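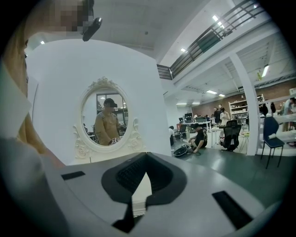 The oval mirror, roses and all, its base resting on the edge of the partition.

27/05/2025

Went to Gustov to buy a shower curtain and spent the better part of an hour with a mirror. I have now been in love with it since November, which is longer than I gave the last sofa.

It is not a sensible mirror. It is white, it is oval, it has a scroll on top like the lid of a soup tureen and roses sprouting at the lower left and right as if somebody had watered it. Everything else I own is square. My hallway is a narrow brown affair with a coat rack and a smell of boots, and putting this thing in it would be like seating a duchess on the bus.

The price is 3160. I wrote it on the back of my hand the first time so I would stop rounding it down in my head on the way home. In my head it had become 2000, a number I could almost defend, and by the time the bus reached Forkavthorpe it was practically a saving.

So today I came armed. I had the hallway measurements on a scrap of paper and a list of 3 arguments against, the strongest being that I already have a mirror. It came with the apartment and makes everyone look as if they have just been given bad news, but it works. I also had a rule, which was to look at the Trindari ones first. They are plain and flat and cost what a mirror should cost. I looked at them for as long as it takes to look at a rectangle.

Then back to the partition. The carving is better than I remembered, especially the bottom, where it flattens out into a proper base so the whole business can stand up by itself. That kills argument number two, the one about drilling. I don't trust the hallway wall with anything heavier than a calendar.

Argument three was dust. Roses have petals, petals have undersides, and I know exactly who would be in there with a cotton swab twice a year. Once a year. Let's not get carried away.

Did I buy it? I did not. I said I would think about it, in the voice people use when they have been thinking about it for six months. Then I walked down to Yensuk for a coffee and drew the hallway on a napkin, with an oval in it. Moved the coat rack to the other side. Moved it back. If the boots went in the closet there would be 17 inches to spare, and the boots have had it too good for years.

Forgot the shower curtain.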